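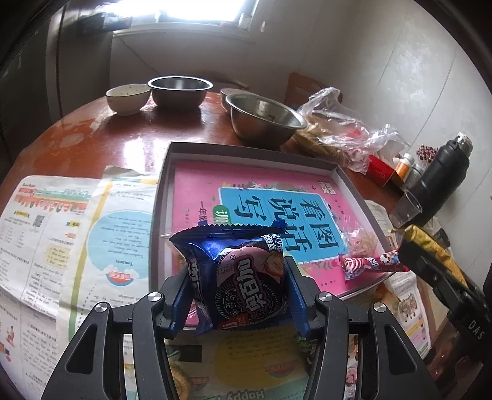
*Vy Khúc*

## 4. Setting up the snack shelf in the Trumalum vending cabinet

This section is for the cabinet with glass door, model 806. Please read it to the end before you load the first packet. The drinks shelf has its own section (see 5).

**You need:** the door key, the small tray key, a dry cloth, and the price cards from the document bag.

1. Switch off the cabinet at the back and wait until the fan stops.
2. Open the door fully. It must rest against the stop, otherwise the trays will scratch the inner seal.
3. Lift the tray at the front edge and pull it towards you until you hear a click. Do not pull further.
4. Wipe the spirals with the dry cloth.
5. Choose the spiral for your goods. Flat packets, such as sandwich cookies in foil, go in the narrow spiral. Bags filled with air go in the wide one.
6. Put one packet in each gap, with the printed front to the glass. Start from the back.
7. Push the tray in and press down both corners.

> **Note:** If the packet has a zigzag edge, keep this edge at the top. At the bottom it can catch on the wire, and the packet will hang.

> **Caution:** Keep your fingers out of the spirals when the power is on. They can turn without warning during the self-test.

### 4.1 Entering the prices

1. Switch on the cabinet and close the door. The display shows the software number.
2. Hold the **P** key until the display shows 103. This is the price menu.
3. Type the row and column, then the price, then press **OK**.
4. Put the matching price card in the rail.
5. Buy one item from each column you have changed. The coins stay in the test cup, so you can take them back.

> **Note:** The counter goes up to 3,000 sales and then starts again from zero. Write down the old number before this happens.

If the display shows "E2", the tray is not fully in. Repeat step 7 in section 4. For cabinets delivered by Kamolrat before April, the same fault is shown as a red lamp beside the coin slot.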